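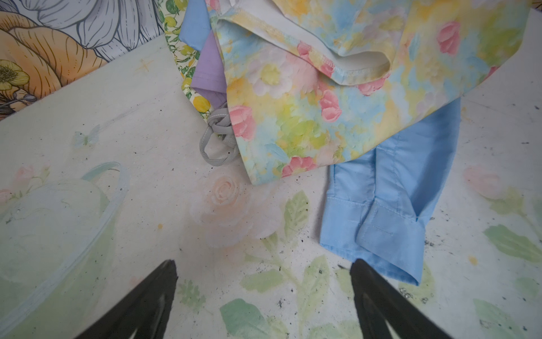 *Tabletop with printed rose and leaves.*

**Subject:** Levelled readers printing with pages out of order
**Product:** Zinbridge Early Readers, Set 2
**Reported by:** Gunda Infant School, literacy office
**Opened:** September 7, 2018
**Status:** Resolved, under observation

**Fault as reported**

The school printed 47 copies of the repeated-sentence booklet for its Reception classes. When folded, page 3 faced page 6, and the sentence-building strip was missing from the back cover. The single-page version of the same title printed correctly.

**Checks carried out**

1. The school was asked to confirm the download. It held the February edition of the file, which has 43 pages.
2. The same file was printed at the Orellana office on A4 paper, double-sided, flipped on the short edge. All pages fell in the right order and the strip was present.
3. The test was repeated with the flip set to the long edge. The backs of the sheets came out upside down, but the order did not match the school's report.
4. The school supplied its print settings. Scaling was at 85 per cent and the "booklet" option was switched on.

**Cause**

The file is already arranged for folding. With the booklet option on, the printer arranges the pages a second time, and the final sheet, which carries the strip, is moved to the middle of the stack. The scaling did not affect the order - it only made the word cards too small for their pockets.

**Action taken**

The school was advised to switch off the booklet option, set scaling to 100 per cent and print one copy before the full run. A trial copy was reported correct. The Pleltusen help page on printing will be amended to state these settings before the download link.

**Outstanding**

The school has asked whether the word cards may be supplied as a separate file. This has been passed to the materials team under a new ticket.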